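Papering the back bedroom

I finished the back bedroom in July and have been meaning to write it up ever since. A few people asked how it went after my last post, where I had stripped two walls and then gone quiet.

The stripping was the worst part. There were four layers in there. The top one was woodchip, painted magnolia at least twice, and under it came a brown geometric, then a thin stripe, then a small faded rose pattern stuck straight to the plaster. I kept a piece of the rose one and put it in the drawer with the spare fuses. The steamer came from the hire place in Landeg and I had it for three days. It drips down your sleeve when you hold it above your head. I wore a waterproof coat in the end.

Behind the radiator the plaster came away with the paper, a patch the size of a tea tray. I filled it in two goes and sanded it the next morning. If I did it again I would get someone in to skim that wall. You can still find the edge of the patch with your hand, though you can't see it unless the bedside lamp is on.

Then the choosing, which took longer than the hanging. My mother papered every room in our house when I was small, always with flowers, and I spent years with white walls as a result. I thought I wanted something plain. I brought home nine samples from Barkell's and pinned them up by the window, and the plain ones looked like nothing much from the doorway. The one I kept going back to was a floral called Bistix, in green and cream, with a leaf that turns over at the tip. It cost £94 for the rolls I needed, plus one extra. Buy the extra. I used two thirds of it.

Things I got wrong about pattern, in case it helps somebody:

A big pattern doesn't make a small room look smaller. Mine looks the same size as it did before.

The repeat matters more than the price. Bistix has a long one, and every drop wasted a good length at the bottom. I had worked out the rolls by dividing up the wall area and hadn't allowed for this at all.

Check the batch numbers before you leave the shop. One of my rolls was from a different batch. I only noticed at the kitchen table and had to drive back.

For paste I used Skornik ready-mixed, which goes on the wall and not on the paper. I had never done it that way. My mother had a pasting table and a bucket with a string tied across it to wipe the brush on, and I was prepared for all of that. Pasting the wall is much less mess. You can slide the paper a little for a minute or so, and after that it stays put.

I started at the window wall with a plumb line, as everyone tells you to. The corner by the chimney breast is out of true by a good bit, and by the time I came round to it the leaves were leaning. I cut that drop lengthways, hung the second half to a fresh line and lost a sliver of the pattern in the corner. I know where it is. My neighbour Frøydis Magnusson came up to look and was asked to find it, and she pointed at the wrong corner.

Knife blades: change them far more often than you think. I tore two drops at the skirting with a dull one – one of them the full-height piece beside the door, naturally – and after that I put in a new blade every few cuts. I got through most of a packet.

Round the light switch I turned the power off at the board and did it by daylight. The socket behind the bed is less tidy, but the bed is in front of it.

The curtains are still the old ones and don't go. I have measured for new ones and will probably do them in plain linen. The landing is next, after the winter. It gets very little sun, and I have started looking at lavenders and pinks for it, which would please my mother. Still florals, apparently.

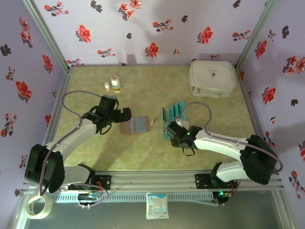
Red flowers and dark grey leaves on pale lavender, with a light green underneath.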